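3.2 How households sort and keep their everyday clothes

When we first sat down to plan the home visits in Moulin and Clamard, we had a fairly simple notion of what we would find. We thought people kept a garment until it wore out, and then got rid of it. What we heard over the kitchen tables of both towns was a good deal richer than that, and we are grateful to every household that put the kettle on and let us go through the drawers with them.

Most people described a kind of slow demotion. A shirt begins its life as something for work or for visiting, moves along to weekends at home, and then drifts into the pile kept for painting, gardening or sleeping in. Colour played a larger part in this than we had expected. White cotton was demoted sooner than anything else, often while the cloth was still perfectly sound, and several people told us they felt a bit guilty about it. Plain white pieces also turned up more than once in the rag bag, folded as neatly as the good linen (a habit many of our older participants had learnt from their mothers).
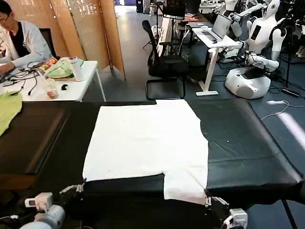 Figure 4. A white garment laid flat on a black-covered table.

Creasing was the other matter that came up again and again. Some households ironed nearly everything, some had given the iron away years ago, and a fair number fell in between – they would smooth a shirt with their hands, hang it up and hope for the best. We had supposed that a garment nobody wanted to iron would soon leave the house, but it generally stayed, pushed to the back of the cupboard and brought out again in June when the cooler weather meant it could hide under a jumper.

The Sokateo diary, which each household filled in over 5 weeks, bears this out rather nicely. Clothes that people called their favourites in the interview were quite often missing from the diary pages, while humble old things appeared time after time. We return to this gap in Section 5, where we set the diaries beside the mending records kept by the Braserari repair workshop.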